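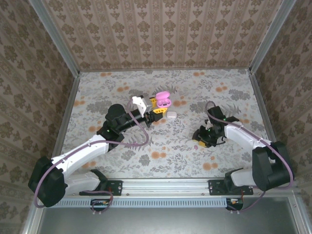
Can a swarm of small earthquakes be told apart from the rumble of moving fluid under a volcano?
Often it can, if you look at the shape of the signal. A rock fracture gives a sharp start and a quick fade. Fluid on the move tends to give a slow, humming signal that can go on for minutes. The Curoritz set was put together so people can try their own methods on both kinds.

Curoritz Volcanic Tremor Set
Release date: 2024-07-19
Maintained by the Wernener seismic group

Summary
Curoritz holds 2,220 labeled ground-motion records from the Drarkemier volcanic field. Each record is three-component (vertical, north, east) and runs for 109 seconds, starting 10 seconds before the pick. For tremor there isn't a clean first arrival to pick, so the start is set where the smoothed amplitude first climbs above the threshold in the station file. That threshold is different at every station, and please do read the station file before comparing amplitudes!

Labels
vt: volcano-tectonic earthquake. Sharp first arrival, usually with a clear S wave.
lp: long-period event. Soft start, most energy at low frequencies, ringing tail.
hy: hybrid. Starts like vt, ends like lp.
tr: tremor. Continuous, no clear phases.
ns: noise. Wind, surf, trucks on the quarry road, cows (we love the cow records, they are surprisingly hard).

The line between lp and hy is fuzzy. Two analysts labeled every record separately, and where they disagreed both labels are kept in the columns label_a and label_b. We did not force a single answer. If your code needs one, use label_a, but say so when you report results.

Files
waveforms/ one miniSEED file per record
stations.csv station code, elevation, sensor type, threshold
labels.csv record ID, label_a, label_b, station, start time (UTC)
response/ instrument response files
splits/ train, validation and test lists

The splits are made by swarm, so events from the same burst never land in both train and test. An early version was split at random and gave scores that were far too good, because events from one swarm can look almost like copies of each other.

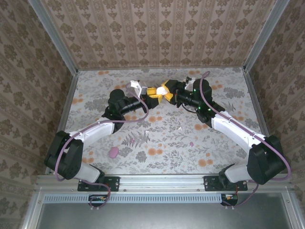
Figure 1. Two arms on a shared rail, grippers meeting over the tabletop.

Getting started
Waveforms are raw counts. Remove the response first, then filter. For a first look at vt events we like a band from 1 to 48 Hz, and it is a lot of fun to drop the upper corner bit by bit and watch the hybrids turn into something that looks exactly like an lp event. All channels are sampled fast enough for that band except at station DK4, which has an older digitizer. Leave DK4 out if you care about the high end.

The Pathak picker, our small baseline, is in baseline/. It uses a short-term over long-term average trigger followed by a plain decision tree on six spectral features. It handles vt well and struggles with hy. Beat it, please — we'd be delighted.

Known problems
Station DK2 had its north and east channels swapped until the November service visit. The files have been fixed, but the headers of the early ones still carry the old azimuths.
Some tr records contain small vt events riding on top. These are labeled tr only.
Clock drift at DK7 has been corrected with a straight line between GPS locks. Don't use it for precise location work.
Storm days are underrepresented in ns.

What it isn't good for
There are no magnitudes and no locations in this release. The field was quiet at the surface for the whole recording period, so there is nothing here from an eruption, and a model trained on Curoritz alone should not be used to raise or lower an alert level anywhere. Volcanoes differ a great deal in how they hum. A model that does well at Drarkemier may need fresh labels before it is any use at the next one over.

Changes
1.2 Both analyst labels now included; DK2 channels fixed.
1.1 New splits by swarm.
1.0 First release.

Bug reports and odd records are welcome in the tracker. Include the record ID and, if you can, a plot of all three components — the vertical alone hides a lot.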